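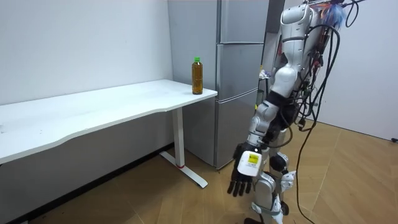
Sustholm revises rules for kitchens in rental apartments

01/12/2019

The housing office in Sustholm has published revised requirements for kitchens in small rental units. The rules take effect in May and apply to 1,251 apartments, most of them in the Ojala district.

Each kitchen must have a dedicated circuit for the refrigerator and a separate circuit for counter outlets. Extension cords may no longer be used as permanent wiring.

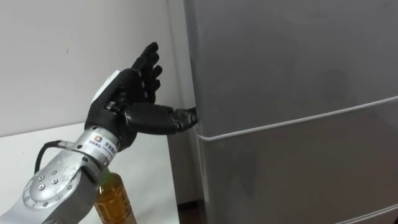
Ventilation and clearance

Landlords must leave a gap of 40 millimeters behind any full-height refrigerator, unless the manufacturer asks for more. Exhaust fans will be tested at the time of inspection, with the windows closed.

"Most of the faults we record are blocked vents," said Venla Niskanen, who heads the inspection unit. "They are cheap to correct." 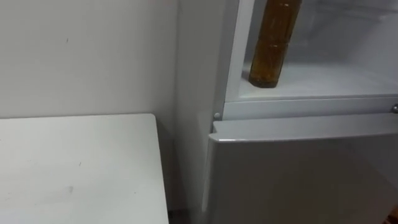 Wall finishes are covered in a separate section. Paint within reach of a work surface must be washable, and bare plaster will not pass. A plain white wall that meets a corner behind the refrigerator, with a table in front of it, is a common layout in the older units. In that case the finish must continue into the corner. Light scuffs on a tabletop are treated as normal wear and are not charged to the tenant.

Inspections will be carried out by Pruteck. The fee is 255 per unit and is paid by the owner. Owners have 19 days to appeal a failed result.
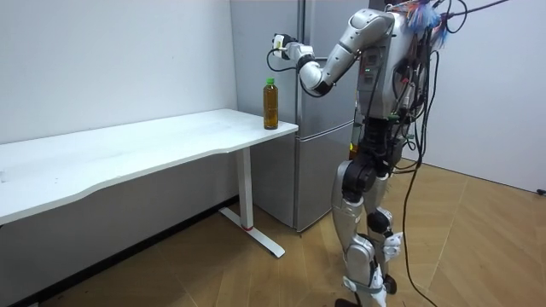
Tall refrigerator in the corner of a room with a light wooden floor.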